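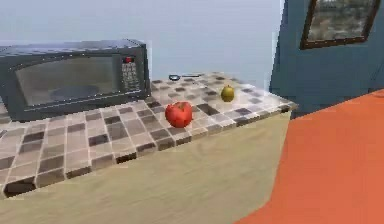
TRIMTON, April -- Venckus, a maker of acoustic sealing products for homes, today released the Vorkitz line of drop-down door seals. The line is intended for interior doors where sound passes through the gap at the floor. It comes in 11 lengths and replaces the company's earlier brush strip.

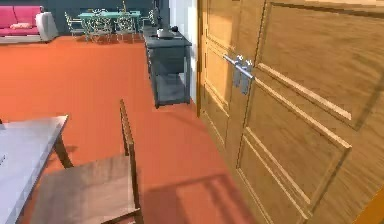

Vorkitz seals are fitted to the bottom edge of the door and lower when the door closes. A plunger on the hinge side sets the drop. Double doors, such as a paneled wood pair with lever handles on both leaves, need one seal per leaf and a separate strip for the meeting edge. The strip is sold under the Trenditz name.

"Most complaints we log concern the gap under the door," said Hicham Tahiri, product manager at Venckus. "The wall is usually fine."

## Specifications

- Body: extruded aluminum
- Seal: silicone, replaceable without removing the body
- Fixing: two screws per end bracket 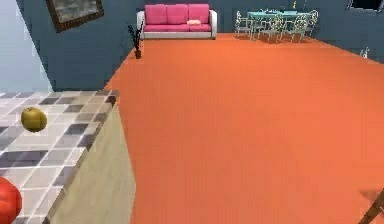
## Testing

The seal was cycled at the company's Trimton shop and inspected for wear at set intervals. Units were run over carpet, tile and sealed wood. Drop height was reset once, after the change from carpet to tile.

## Availability

Orders open in April through building supply dealers. The first production run is 2,701 units. Installation sheets ship in the box.

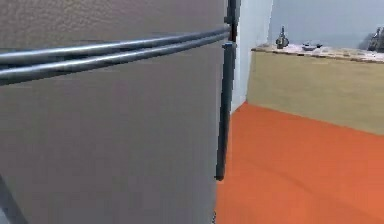
*Refrigerator with twin bar handles, kitchen interior.*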